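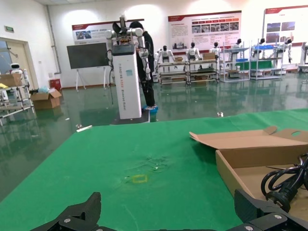 Mudarse por tercera vez

6 Mar 2022

En abril dejamos el piso de la calle Bratu, después de siete años. Cuando llegué a este país traje una maleta y un diccionario, y ahora el presupuesto de la mudanza es de 890 euros, sin contar el piano de Bianca. Me parece mucho dinero para transportar cosas que casi no miramos.

Mi primera idea fue escribir una lista de todo. La empecé por los libros y la abandoné en la cocina, en el cajón de las tapas sin olla. Entonces Aurel Cozma me aconsejó otro método: empaquetar primero lo que no se usa en invierno
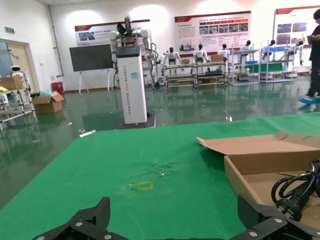
y dejar para el final las mantas, la cafetera y los papeles. Con este orden avanzamos mejor, aunque el pasillo se ha vuelto muy estrecho y por la noche me golpeo siempre la misma rodilla.

Lo más difícil son los cables. Cada uno perteneció a un aparato, pero no recuerdo a cuál, y tirarlos me da una pena que no sé explicar bien en español. En rumano tampoco.
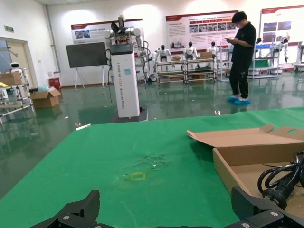
Caja de cartón abierta, con un cable negro dentro.

Los libros en cambio se van con facilidad. Regalé casi 50 a la biblioteca del barrio y Kaede se quedó con las novelas policíacas. Las cartas de mi abuela viajan conmigo en el tren, eso ya está decidido.

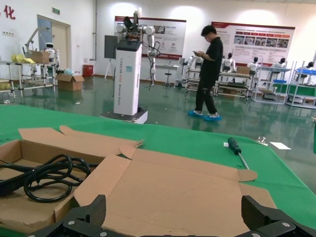 Cable enrollado y destornillador de mango verde.

Me falta desmontar la estantería grande y avisar a la compañía de la luz. Si alguien de los que leen quiere seis macetas de barro, que me escriba antes de abril, por favor.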